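Okay, finally doing the Walel thread because three of you asked and I keep typing the same answer in DMs. Small island, one ferry, very good soup. Here we go!

1/ Getting there: the boat leaves from Gromel at 6:40 in the morning and it does leave at 6:40. I got there with two minutes to spare and a half-eaten roll in my mouth. The crossing was calm going out, pretty lumpy coming back (sit downstairs, near the middle).

2/ There are 22 guest rooms on the whole island. In June you need to book ahead. I stayed with Embla Løken, who has the yellow house above the harbor and will hand you a coffee before you've put your bag down.

3/ Food! Coşkun is the place by the fish steps. Get the lentil soup, then the fried mussels, then probably the soup again – I went four times and I'm not sorry.

4/ The walk to the lighthouse is 485 steps according to the sign at the bottom. My knees say more. Go late in the day when the stone has cooled off, and bring water, there's no tap up top.

5/ Farzana Dhanial runs the little boat trips around the north caves under the name Nadomness. 18 people max, and she knows every bird out there. Wear shoes you don't mind getting soaked.

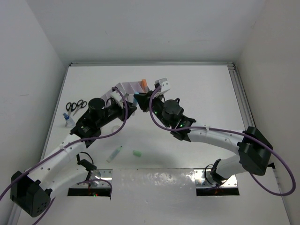

Two arms, meeting in the middle.

6/ Things I'd skip: the souvenir row by the ferry dock, and the "sunset bus," which took us to a parking lot facing east???

7/ Bring cash. The one machine was out of order for two of my five days and the bakery doesn't take cards at all.

8/ Somebody asked about beaches. Mostly pebbles! The one past the chapel has a sandy bit at low tide. Ferry times for fall aren't up yet, I'll add them under this post when I see them.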